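Veseneck Simulated Bench Set: Data Card and Fault Notice

Status: released with known fault
Maintained by: Sekcombe
Contact: Dwynwen Gethin, data steward
Related packages: Bellow (physics settings), Yeoman (episode player)

Summary

Veseneck is a set of 100 simulated episodes of a single robotic arm working at a table. Each episode contains joint positions, gripper commands, contact forces and rendered views. The set was prepared for the study of grasping and release. Users should read the fault notice before training on any part of it.

Fault notice

In 19 of the 100 episodes, the gripper received a release command and the held object did not separate from the fingers. The object remained attached while the arm carried out the rest of its motion. No error was raised, and the episodes were marked as successful by the automatic check.

The fault was found on a Thursday in September, when a reviewer replayed a batch in Yeoman and compared the gripper command with the object's path. The check had tested only whether the fingers were commanded open. It did not test the position of the object.

Cause

Bellow adds a temporary link between the fingers and an object once contact has lasted 25 simulation steps. The link is meant to prevent slipping and should be removed on release. If the release command arrived within 2 steps of the link being made, the removal request was processed first and discarded. The link then stayed in place until the end of the episode.

Safety considerations

A policy trained on the affected episodes may learn to begin a fast return motion without confirming release. On physical equipment this could result in an object being carried or thrown outside the intended work area. Sekcombe does not approve use of the affected episodes for any policy that will run on hardware. Simulated success rates from this release should not be cited as evidence of safe operation.

Corrective action

The order of link requests has been corrected in Bellow. The success check now compares the object's path with that of the gripper after release. The affected episodes have been kept in a separate folder, named "held", for users who study fault detection. Their original labels are preserved in the field "label_prior". Replacement episodes have not yet been generated.

Reporting

Reports of similar behavior should be sent to the data steward with the episode number, the Bellow settings file and the step at which release was commanded. A rendered view is helpful but is not required.
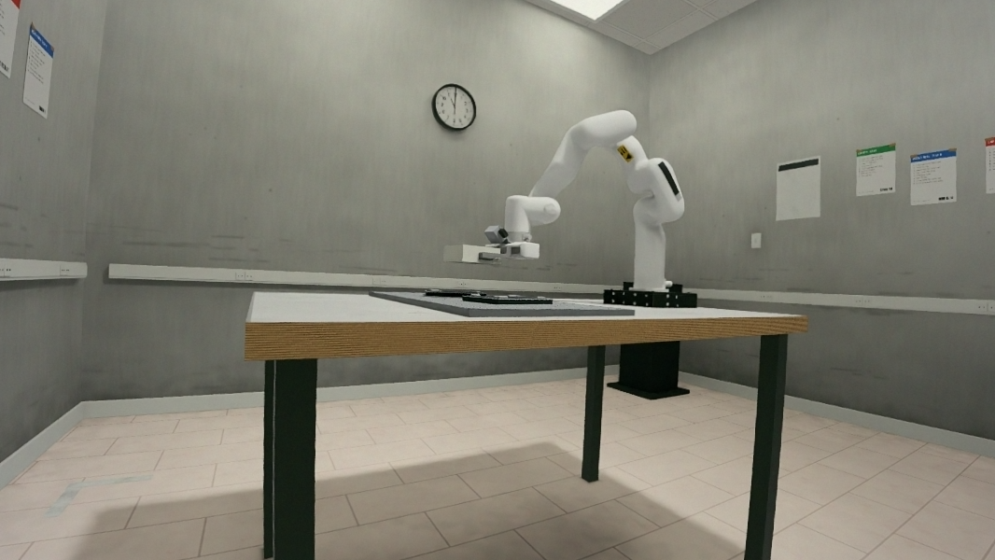 Reports that concern the contact force records should be filed separately, as those records are produced by a different part of Bellow and are reviewed on their own schedule.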